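Clear cover on a round table, how to keep it flat and clean under many things?

Posted in Home and Kitchen, Wednesday, 2,792 views

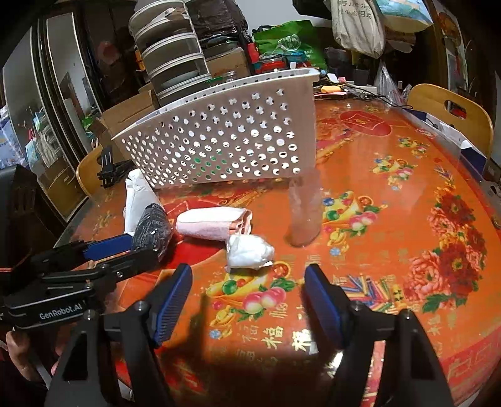
I have a round table where we eat, and on it is a red tablecloth with peonies and the fu character, which my mother-in-law gave us for the New Year. Over the cloth I put a clear plastic sheet, the shiny kind. My problem is that this table became the place where everything lands. Plastic bags, a towel, cups, the basket with holes that I use for washing vegetables. When I clear it in the evening, I find that the sheet has marks and in one place it made a small wave. Also sometimes water goes between the sheet and the cloth, and I am afraid that the red color will go out and stain the wood.

I have two wishes. First, to make the sheet flat again. Second, to have some system so the things do not live on the table. We are in Dedthorpe and the apartment is small, so please do not advise me to buy a big cabinet.

fatlow_kitchen

For the wave: take the sheet off, lay it on a clean floor and leave it there for one night with heavy books on it. If it is still curved, use a hair dryer on low, from a distance, and press with a folded towel. Do not use an iron. I did this and now I have a cloudy circle in the middle of mine.

For the water, dry both sides of the sheet and let the cloth dry completely before you put them together again. Test the color first with a wet white tissue on a corner. If the tissue becomes pink, put a thin layer of something waterproof between the cloth and the wood.

Aydoğan

just take off the plastic, tablecloth can be washed

erness_mum_of_2

I don't agree with removing it, we have children and the cloth would not survive until April.

About the things on the table, what helped us was one basket. Any basket, yours with the holes is good if you have another for vegetables. At 8 in the evening all that is on the table goes in the basket, and each person takes out what belongs to them. Plastic bags I fold in a triangle and keep in an empty food container, some 400 of them by now, my husband says it is a sickness. Towels get a hook on the side of the cupboard. Cups go directly to the sink.

The first 3 days it was a fight in our house, then it became normal. For the marks on the sheet I use warm water with a drop of dish soap and a soft cloth.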